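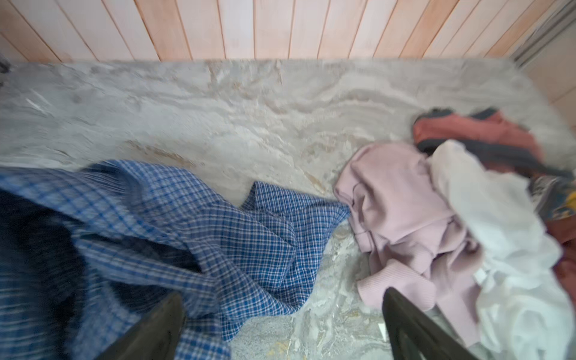
The clothing exchange in Brutillow is to stay open for at least another year after its landlord agreed to hold the rent at its present level. The exchange, which takes in clean clothes and passes them on without charge, had been told in spring that it might have to leave its rooms on the ground floor of the old Pilivo building. Garments spread out loosely on a marble-patterned surface, with pale wooden planks behind, are a long way from the boxed-up stock that members had been preparing for. The new agreement was signed in June and takes effect straight away.

Under the terms, the exchange keeps both its front room and the smaller store at the back. It will pay the same rent as before, but takes over the cost of heating and small repairs. Hoekstra, the company that owns the building, said in a short statement that it had looked at other uses for the ground floor and might do so again when the agreement runs out. It gave no details of what those uses were.

The exchange opened six years ago as a place to pass on school uniform. It soon began to take other clothes, and adult coats and work trousers now make up a large part of what goes out. People do not need to bring anything in order to take something away, although most do both. There is no membership fee and no form to fill in.

According to figures given out at the yearly meeting, 87 households used the exchange in its busiest month last winter. Some 50 of those were using it for the first time. The meeting was told that demand for children's shoes had been especially high and that the shelves for the smaller sizes were often bare by midday.

Changes to opening hours

The exchange will open at 10am from next month instead of 9am, and will stay open until 6pm. Parents had asked for the later finish so that they could call in after work. Morning visitors who relied on the earlier start have been told they can still leave bags in the porch, provided that they are tied and labelled with the size.

Clothes should be washed and dried before they are handed in. Bedding, curtains and pillows cannot be taken, as there is no room to store them. Towels are accepted if they are in fair condition – the animal shelter on the Gandero road collects any that are too worn to pass on.

Winter coats will be accepted all year round. Until now they had been turned away between April and August, which meant that many were thrown out or taken to shops in the next town. The back store is to be fitted with a second hanging rail to hold them.
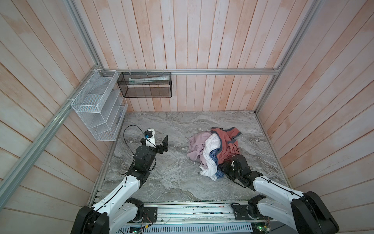

School uniform week

The annual uniform week will go ahead at the end of the summer term. Families can collect shirts, skirts, trousers and jumpers for all the schools in Brutillow and for the secondary school at Gandero. Blazers are in short supply and will be limited to one for each child. Anyone with a blazer to give away is asked to bring it in before the week starts.

PE kit will be laid out separately this time, after complaints last year that it was hard to find among the shirts. Football boots can be tried on in the front room. Name labels should be cut out or unpicked before clothes are handed in.

A repair table will also run during the week, with help for people who want to take up a hem or sew on a button. Thread is provided. Those with longer jobs, such as a broken zip, are advised to come early in the day.

The exchange is still looking for money to cover the heating bill it has now taken on, which it expects to come to £80 a month in winter. A collection tin will be kept by the door, and a jumble sale is planned for the autumn. Talks with Hoekstra about a longer agreement are due to begin in the new year.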